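## From the Linen Room: Winter Things Out, Summer Things In

Dear all,

August has a way of sneaking up on the Plestach Clothing Exchange. One minute we're handing out swimsuits and sun hats, and the next there's a line of parents at the hatch asking whether we have any size ten school pants with the knees still in them (we do, but come early!). So the big sort is under way, and I wanted to tell you how it's going and what we could still use.

First, a thank-you to everyone on Brelon Street who left bags on the side porch last month. Chantelle Jacobs weighed the lot on the old parcel scale, because she likes to have a number to write in the book, and it came to 146 pounds. That's our best month since we moved out of the Ackermann building, where you may remember we had one closet and half a hallway. Most of it was children's and teens' clothing, nearly all of it clean and in good shape, and a good deal of it was on the rails by the end of the week.

The book, by the way, now stands at 3090 items passed along since we opened. Chantelle does the counting and I do the folding, and I think we each got the job we wanted.

Folding is what I really meant to write about. Several of you have asked how we get so much onto so little shelf, and whether there's a trick to it. I learned mine from my aunt, who kept four boys' clothes in a single dresser, and she was firm on the subject. Lay the thing face down on a bare table. Smooth it from the middle outward with the flat of your hand, all the way to the hems, before you make a single fold. People tend to hurry this part and then wonder why the finished pile leans over. Bring the sides in, tuck the sleeves flat along the back, and fold up from the bottom. A T-shirt wants two folds up and a sweatshirt wants one, or it gets too fat for the shelf.

If there's lettering on the front, fold so that some of it ends up on top. You don't need the whole word. A parent hunting for a team shirt will spot a few big letters from clear across the room, and it saves having every pile pulled apart by lunchtime (we've all seen the sports shelf at noon).

Big loose things are harder, I'll admit. Anything wide and slippery gathers up on itself the moment you let go of it, and you chase one crease over to the other side and find it has made two more. My aunt's answer was to find a seam and follow it. Take hold at two corners, give it one good shake, lay it down again and start from the seam. If it still won't behave, fold it in half any old way and begin over from there. We've also taken to leaving the bulky pieces until last, when the small ones are stacked up out of the way at the back and there's room to spread out.
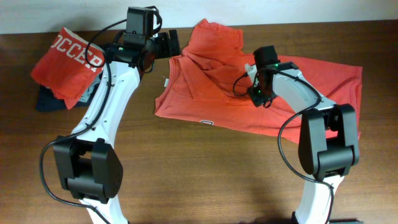

**Should I cut the tags out before I donate?**
Please leave them in. We go by the tag for size and washing instructions, and a shirt without one has to be held up against somebody to guess at, which takes ages when the room is busy.

While I'm on the subject of what to bring, we're well supplied with baby clothes just now and would be grateful if you could hold on to those until the fall. The shelves that look thin are sweatshirts in the bigger kids' sizes, plain dark pants, and soccer shirts of any color at all. Cleats too, if they're tied together by the laces. We had three odd left shoes in the last batch, so if you're missing one, come and take a look.

We could also use hangers, the sturdy kind, and another laundry basket. Cluser Hardware has kindly offered to cut us some new shelf boards if one of you can lend a truck for a morning. Leave a note at the hatch or tell Chantelle.

Doors open at 9:30 as usual, and sorting starts an hour before that. You're welcome to join in even if your folding is terrible. Mine was, and there's always coffee.

Warmly,
your friend in the linen room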